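Reading time: 3 minutes

Tedmont white tables, bought as a pair: a long review of a plain thing

I have folded laundry on beds, on the lid of the chest freezer and, for one miserable winter, on an ironing board that tipped if you put more than a bath towel on one end. So when we moved to Skomgate and I found myself with a proper back room and a bare wall, the first thing I wanted was a decent surface at a decent height. I dithered for weeks (I do dither, ask anyone in the shop) and in the end ordered two of the plain white Tedmont tables and pushed them together along their long sides.

They were 949 each, delivered, which made me swallow hard. The Begay one I had been looking at was 3000 for a single large top, and lovely it was too, but there was no earthly way of getting it round the turn in our stairs. Two smaller tables went up without a scratch on the wallpaper, and if we ever move again they can go to separate rooms.

Putting them together took most of a morning, with a long stop for tea. The legs screw in by hand and then want a good firm nip with the key, and I'd suggest doing this on a blanket. My second one rocked a little until I found the adjusting foot, which the leaflet mentions on the very last page in tiny print.

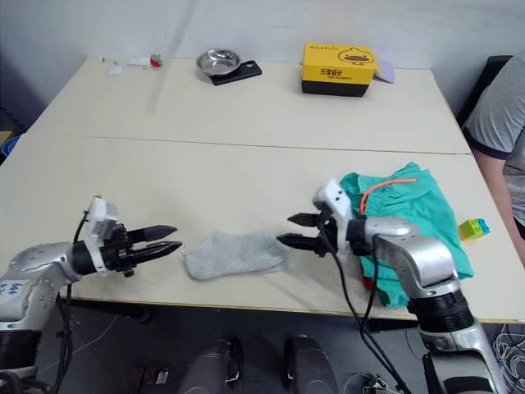 Written by Oriel Penhaligon

With the pair pushed up edge to edge you do get a seam running along between them, and I know from the comments on my last review that some of you can't bear a seam. It's a thin one. A sock lies flat in front of it with plenty of room to spare, and I've grown rather fond of having a line there: I sort at the back and fold at the front. The only things that have ever gone down it are a hairgrip and a few crumbs, and an old butter knife sees to those.

White was my one real worry. I had visions of every speck showing, and well, every speck does show, but for laundry that turns out to be a blessing. Grey socks, which I used to lose completely on our old grey bedspread, stand out beautifully, even the pale ones. Anything bright, like a bit of teal green with an orange drawstring, you could find from the landing! I wipe the tops over with a damp cloth and a drop of washing-up liquid and they come up nicely. Biro needed a second go.

The height suits me very well. I'm on the tall side and my back used to complain after one basket, whereas now I'll do the whole family's things and then start on the tea towels out of sheer good spirits. A shorter person might like them a touch lower, and I do wish Tedmont made the legs properly adjustable.

Grumbles, then. The corners are sharper than they need to be and my hip has found one of them several times. There's nowhere to tuck things underneath, no shelf or rail, so whatever you keep down there simply sits on the floor. And the tops are a little slippery, so a tall pile of T-shirts will slide if you lean on the table while reaching for the next one.

Would I buy them again? Yes, I would, both of them, though I'd wait for the April sale.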